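Clearing the bench: a talk with Tapio Leinonen

2025-02-20

Tapio Leinonen doesn't want coffee. He's had four. He wants to show me a drawer.

"Nine months ago this wouldn't open," he says, and opens it. Tape, rulers, a glue stick. Fine. A drawer. He shuts it again, pleased.

Leinonen runs Visuna, a two-room repair and model-making workshop above a bike shop. Small plastic parts mostly. Blind clips, lamp brackets, the bit that always snaps off a vacuum cleaner. He moved in last August with everything he owned in boxes from the old place on Kokkonen, and for a long time it stayed in the boxes. Or on the tables.

"I had 47 boxes. I know becuase I numbered them, and then I lost the list."

So what changed? He shrugs. A customer came for a hinge cover, he says, and he couldn't find it. Spent an hour. It was under a pizza flyer. He'd made the part, it was done, paid for, and the woman stood there in her coat. "She was very nice about it. That was worse."

He cleared one table that night. Just the one. Everything on it went to the floor, and he wiped it down and only let things come back if he was working on them that day. The floor was a disaster for weeks, he admits. But the table held.

I ask about the rule, as he keeps calling it. It's short. One job on the table. When you stop, the job goes in a tray, the tray goes on the shelf with a name on it. No "I'll finish after lunch." He breaks it, sure. Tuned to about the level of a normal person, he says, then corrects himself, slightly below.

Why tape, though. There is tape on everything in here. Shelves, trays, the light switch.

"Labels fall off. Tape, I can tear it with my teeth." He used to have a label maker, an Ikesia, a present from his sister. Nice machine. He spent a whole evening choosing the typeface and labeled two things. Now it lives in a box labeled with tape.

The offcuts are the real subject, once he gets going. Strips, curls, hooks, ends. Everyone who works with small plastic has them and everyone keeps them. He had three crates. Sorted by color at first, stupid idea he says, nobody needs "a blue." Then by length. Then he gave up and threw out two of the crates without looking.

Did he regret it?

"One piece. One! A clear bit with a groove in it, I still think about it." Long pause. "No, it's fine."

The third crate he went through by hand over a week or so, radio on, in the evenings. White pieces turned out to be the hard ones to part with. White goes with everything, so you can always think up a use. Curved ones too. His test now is whether he can say the use out loud in one breath. A hook for the cable behind the door, keep. "Could be a sort of guide for something," out.

We get on to furniture. He's got opinions. Hates glass tops, hates anything with a grain you can lose a screw in. He wants a plain top, matte, light enough to see dark parts and not so white that the white parts vanish. He tried three before he was happy. The shelving is secondhand Murkunik, 13 trays to a rack, bit wobbly, bolted to the wall after an incident he won't go into.

Light matters more than people think, he says. He had one lamp directly over his head for years and worked in his own shadow. Didn't notice. Bought a second lamp for somthing else entirely, put it down on the wrong side and there were his hands.

Cost? Less than you'd guess. The racks, the lamp, the table top, plus a rug he calls a mistake. He'd set aside 3,000 and used under half of it. The rest went on a better drill.

Advice for someone with a room like his old one. He thinks about this, rubbing at a bit of glue on his thumb.

"Don't buy boxes. Everybody buys boxes first. You just get tidy rubbish." Start with the surface you use every day, he says, and leave the cupboards shut. They'll wait. And stop before you're tired or you start making piles again.

Last thing, I ask what he does at the end of the day now. He says he clears down, then goes around once more for the small stuff. There's always something. A scrap, a hook, a bit of tape. 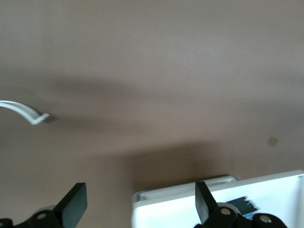 "Five minutes," he says. "Then I turn the lamps off and go home, and whatever's left is for the morning."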